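Husden, the Arm at Home: Gripper Week

Updated June 10, 2025

The gripper is on! For anyone just landing on these pages, Husden is the robot arm I've been putting together at home in Ploranmont, in the evenings and whenever it rains. The last gallery was all base plates and bearings, which I love, but I know it isn't everyone's cup of tea. For this one the arm finally gets to take hold of something, and I have been grinning like a kid since the first squeeze.

The longer notes are mixed in between the pictures, because that's where the questions always land. Skip them if you only came to look.

First holds

I wanted a test piece that was awkward on purpose. Blocks are too kind. You can grab a block badly and it will still sit there looking fine, and you learn nothing about your finger pads. So Husden gets the white elbow: a long narrow shaft, then a big round hollow head with a thick lip on the opening. It's glossy, it's top-heavy, and it has hardly a flat spot on it. Perfect!

The fingers are my third design. The first pair was too skinny and bowed outward as soon as the motor got serious, and the second pair was stiff enough but had a cutout I'd drawn on the wrong side (I mirrored the part, printed it again, and mirrored it back to wrong). These are thick and chunky, matte black, with the texture left on. I was going to sand them and I'm so glad I got lazy.

Fingers on either side of the shaft, orange band just below, and that big shiny head up top with the hollow facing out. I could look at this one all day.
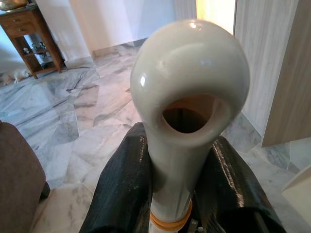

One reader wrote in to ask why I didn't just buy soft silicone jaws and be done with it, having had good luck with a set on a smaller arm, and added that hard fingers on a smooth round shaft sounded like a recipe for twisting.

Fair point about the twisting, and I've had plenty of it. Close the fingers a little off center and the whole piece wants to swing around so the head hangs over to one side. Silicone would help. But I do want to see how far I can get with shape alone before I start gluing soft stuff on, partly out of stubbornness and partly because the fingers come off with two screws and I can redraw a pair over dinner. If you have a favorite jaw profile for round things, send it! I've had a shallow V suggested to me, and also a kind of scooped spoon shape that I can't quite picture.

What drives it

One servo, a pair of meshed gears, and a controller board called a Flandix that I picked up used. It came without a manual. I spent a whole evening working out which connector was which, drew my own diagram on the back of a cereal box, and I'm weirdly proud of that cereal box.

The Flandix takes a position from 0 up and pushes until it gets there, which is fine until there's something between the fingers. So I stop it early. On the elbow's shaft the magic setting is 237. At 200 the fingers only brush the sides and the piece slides down when the arm lifts, and at 290 the servo starts to sing and gets too warm to touch. I wrote 237 on a piece of tape and stuck it to the power supply, where I'll see it every time I'm tempted.

There's also a pause of 40 milliseconds between closing and lifting. I added it on a hunch, while chasing a rattle, and the rattle turned out to be a loose cable clip. The pause stayed in anyway. I like the little beat before it moves.

Tilting it over

Straight up and down was only the start. I also wanted the elbow leaning, so its weight pulls sideways on the pads, and from the side the curve really shows off. I did not appreciate what a lovely sweep it has until it was up close between the fingers like this.

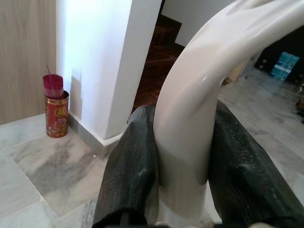 White curve, black fingers, and the stairs in the background.

Look at the pads on that one — the little pale flecks and scuffs are all over them. I've decided to leave them alone. A few people have told me to fill and paint, and I get it, but I'd only be covering up the one record I have of where the fingers rub.

The wrist joint needed some love for these angled holds. It uses a belt, and I had it far too slack, so every change of direction came with a tiny nod. I moved the idler out one hole, which was too tight, then filed the hole into a slot like I should have in the first place. Now I can set the tension with a thumb and a hex key. If you're building anything with a belt in it, please draw a slot. Draw it long!

I also rerouted the servo wire. It used to go around the outside of the wrist in a big loop, very dramatic, and it caught on everything including me. It now runs along the inside of the forearm through three zip ties. Not elegant, but it stays put.

Head on

My favorite of the set is the last one. The round head is facing forward, nice and shiny, with the rolled rim around the dark opening, and the neck is pinched right between the fingers. The two thin bands lower down on the neck are handy for me too: I use them as a height mark, and I try to close the fingers above them every time so I can compare one hold with the next.

What I'm watching for in a pose like this is the line of the finger tips against the neck. When one finger leans in more than the other, the gears are a tooth off, and I have built it a tooth off more times than I care to write down. There is now a dot of white paint on each gear. Line up the dots, press the cover on, done. 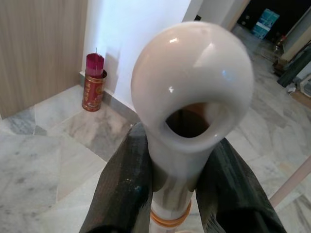 Next up for Husden

New finger pads are first on the list. I've drawn the shallow V, and I'm going to make one finger V-shaped and leave the other flat to see whether that tames the twist by itself.

After that comes the Pritchard, my name for the rolling stand I sketched way back in the first gallery and then never built. It's a square frame on four casters with a shelf for the power supply, and it would let me move the whole arm from room to room without unplugging half of it. I have the casters. I have most of the frame cut. I do not have a good idea for the brakes, so if you've made a small cart that stays where you park it, I'd love to hear how you did it.

I'd also like to give the Flandix a way to feel when it has hold of something, so I can peel that tape off the power supply. The board has a current reading on one of its pins, according to the cereal box, and it's jumpy but it does climb when the fingers close. I'll start by averaging a handful of readings and see what the curve looks like.

Finger drawings and the wrist slot template are on the downloads page. The file marked "mirror" is the left one.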